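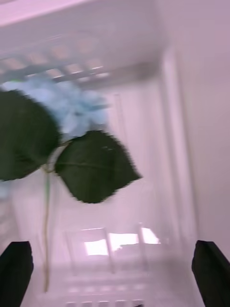

Nosipho Mokgethi wanted to know, before I had my laptop open, whether we were picking a gripper tonight or only picking which one to keep arguing about. Fair question! I said picking, if we could. We got about halfway.

Furkeddale Arm Users, February meeting
Started 6:30 p.m., minutes by me again

Last month's minutes
Approved with one fix. I wrote that the Skisarent controller drops commands when both arms move at once. What it does is queue them, and then the second arm catches up in a lurch. Those are different problems and Nosipho made me change it, so it's changed.

Gripper trial, Mabula vs. Climberg
This took most of the evening. For anyone who missed January, the plan was to run both sets of fingers on the artificial flowers and leaves, because we'd all gotten too comfortable with blocks. A block doesn't care where you grab it. A stem does. Grab it high and the leaves get in the way, grab it low and the head swings, and if you close too fast the whole thing rolls out of the fingers and you're chasing it across the table.

We logged 253 pickups in total, split between the two sets as evenly as we could manage with people coming and going. I have the log and will send it to anyone who asks, but please don't ask me to make charts. My short version is that the Mabula fingers are better at getting a stem up off a flat table and the Climberg fingers are better at hanging on to it afterward. The Mabula tips are thinner, so they slide under. The Climberg pads are grippier, and when you turn the wrist the stem mostly stays where you put it.

Nosipho's feeling was that drops in mid-air are worse than misses at the table, because a miss you can just try again. I was leaning the other way when I came in (I hate misses, they eat the whole session), but she talked me most of the way around.

We also did the fridge runs, moving a hydrangea in under the upper rack. Both sets struggled there, and I think that one's on us. The approach we'd been using on the table comes in level, and once there's a shelf overhead and a wall to one side you run out of room to level off. We agreed to write a second approach for the fridge that comes in lower. I said I'd take it.

Someone at the back asked if we could try real flowers. No. I'm the one who'd be sweeping.

Wrist cameras
Long discussion, and I was getting hungry, so forgive the gaps. The main complaint is that the wrist view is great right up until it matters. As you close in on a leaf it takes over the view and you lose the stem behind it. One idea was to tilt the camera a bit steeper on its mount. Another was to leave it alone and lean on the fixed view for the last little bit of the reach. We'll test the tilt first, since it's a matter of loosening a couple of screws and it's easy to put back.

We're also going to slow the wrist down near the target. The default speed in the Skisarent profile is 2,000 of whatever unit that is (the manual never says, and I have read it twice), and we'd like to see what happens at 200. It'll be painfully slow. Bring a sandwich.
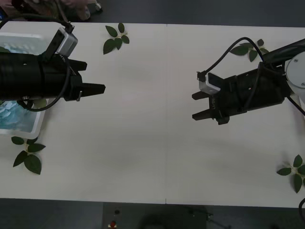
Furkeddale Arm Notes, No. 9

Table layout
We kept the arms facing each other for the two-arm runs, with the leaf sprigs lying flat between and around them and the tray over by the left arm. I like this setup a lot better than the side-by-side one we had in the fall. You can hand things across without one elbow swinging into the other, and when you're standing at the table you can see both sets of fingers at the same time.

There was some back and forth about whether sprigs near the edge should count. Ones close to a corner make the arm reach at a funny angle, and Nosipho said that's exactly why she wants them in. Agreed to keep them, but mark them in the log with an E so we can pull them out later if somebody wants a cleaner comparison.

Cables
Yes, cables again. The camera lead on the right arm needs that big loop so the wrist can turn, but a loop that big can drag over whatever's lying under it. We tried shortening it in January and it tugged at full rotation, so please don't shorten it! I'm going to look for a clip that holds it closer to the arm. If you have one you like, tell me before I spend money.

Controller
The Skisarent catch-up lurch is still there. We can mostly avoid it by staggering the moves, which is fine for a demo and annoying for everything else. I wrote to their support and haven't heard back. Nosipho is going to try the older profile on one arm only and see if the lurch goes away. Please know where the red stop button is before you run both arms. I'm putting it in the minutes so I can point at it.

What we decided
Climberg fingers go on both arms for the next month. Mabula fingers go in the drawer, labeled, and I mean labeled this time. If the Climberg set can't get under the flat leaves any better after the slower runs, we'll try one of each, which was Nosipho's suggestion and probably where we should have started.

To do
Me: fridge approach, cable clip, nag Skisarent.
Nosipho: older profile on one arm, camera tilt.
Everyone: log your own runs, with the finger set written down. There are a few in the log that just say "good one" and I can't do much with that.

Wrapped up at 8:45 p.m. Next meeting same room, same time, and I'll bring the printed log.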